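Fluvix Community Help
Board: Grippers and Wrist Cameras

Soft items slip or turn in the two-finger gripper on a Kalport cell

Posted by Suster Automation Support, 14/08/2024

Our organization operates one Kalport arm with a two-finger gripper and a wrist camera. The cell handles fabric and plush test items. Since the finger pads were replaced, soft items have tended to rotate after pickup. The grip force is set to level 5, as it was before. We request advice on whether the pads, the force, or the pickup point should be corrected first.

Tekleab Cell Maintenance

Please check the mechanical condition before changing any force value. The following order is recommended.

1. Stop the cell and lock out the arm. Wipe both fingers with a dry, lint-free cloth. Fibers from plush items collect in the crevices.

2. Confirm that both pads are seated fully and that the fasteners are tight. Fingers that do not close evenly will turn a soft item.

3. Run a single pickup at low speed and hold the item in view of the wrist camera. Both fingers should bear on the base of the item, as with the red plush-looking ketchup bottle, and most of its length should remain clear of them.

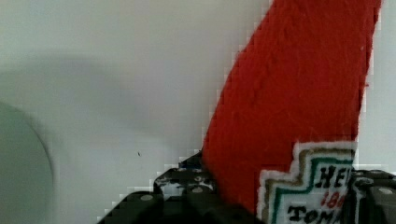 4. Repeat the pickup 7 times without changing the settings. If the item turns in more than 2 of them, lower the pickup point slightly and repeat the test.

5. Adjust the force last, one level at a time. Record each change in the cell log.

Kalport Line Operator

Raise the force. Ours is on 7 and it holds.

Fluvix Board Moderator

Members are advised that a high force setting may leave permanent creases in soft items and shorten pad life. The procedure posted by Tekleab Cell Maintenance should be completed first. If the fault remains after step 5, please reply with the pad part number and the log entries for the last 3 shifts.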